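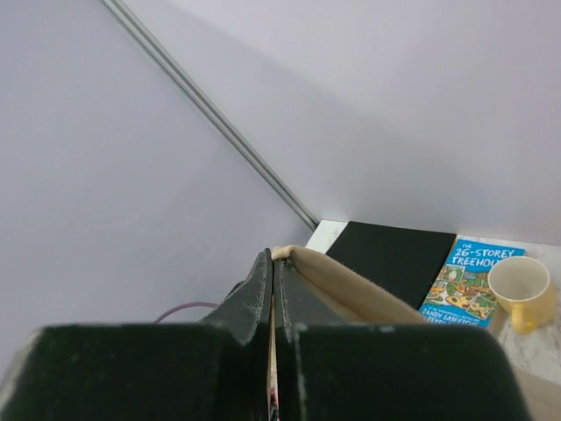 Girosmont Soft Cloth, Beige

Sold by Dornley Home Supply
Item no. 955
In stock, ships in 2 business days

A plain household cloth with a hemmed edge and a slightly fuzzy surface. It is made for drying, wiping and covering, and it folds small enough for a shallow drawer. The beige is a pale tan that can look closer to cream in strong light. If you are matching it to a set you already own, order one first and check the color at home.

Product details

Color: beige
Also sold in: pink (salmon)
Edge: hemmed on all sides
Sold: singly or in a pack of 7
Care: machine wash warm, tumble dry low
Do not use fabric softener or bleach

Using it on stone and marble-look counters

Shake the cloth out before you wipe. Crumbs and grit caught in a fold can mark a polished top. Wipe along the length of the counter, turn the cloth to a clean side, and go over it again dry. For spills with color in them, such as coffee or beet juice, blot first.

The beige and pink cloths are the same fabric and can share a load after the first wash. Wash the pink on its own the first time. Many customers keep one color for counters and the other for dishes.

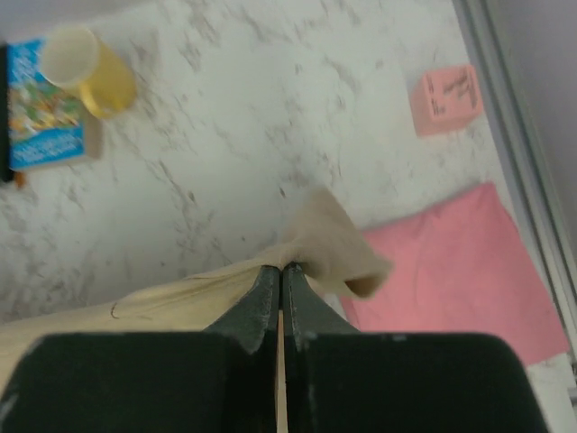 Kane Whitcombe: I bought the 7-pack in beige and two of the pink. The pink ones did give off some color in the first wash, so do what the page says. The beige got softer after a few rounds and hasn't pulled at the hem so far. I wish there were a hanging loop.

Reply from Dornley: Thank you, Kane. The version with a loop is item no. 504. It comes in beige only and we expect more of them in October.

Snežana Todorova: Good cloth, a little smaller than I pictured. Fine for glasses. I use two for a big roasting dish.

Folding for storage

1. Lay the cloth on a clean, dry counter and smooth it from the middle outward.
2. Bring one short side over to meet the other and line up the hems.
3. Pinch the folded edge, lift it a little, and set it down straight.
4. Fold once more the same way. For a narrow drawer, fold in thirds.

Stack with the folded edges facing you, so you can pull one out without opening up the rest. 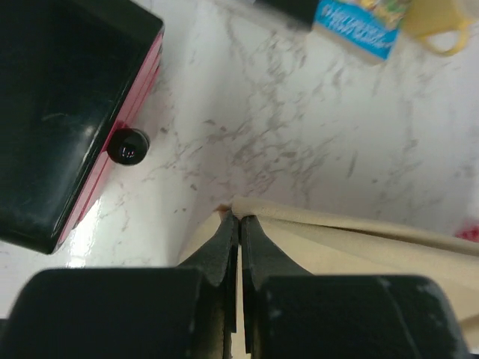

Beige cloth, folded edge and hem.

Shipping and returns

Unwashed cloths can be returned with the packing slip. Once a cloth has been washed we can only exchange it for a fault in the weave or the hem. Packs must come back complete. Shipping takes roughly a week to most addresses.

Questions about this item go to Liên Triệu at the Dornley order desk.

Page last updated 23 Jun 2023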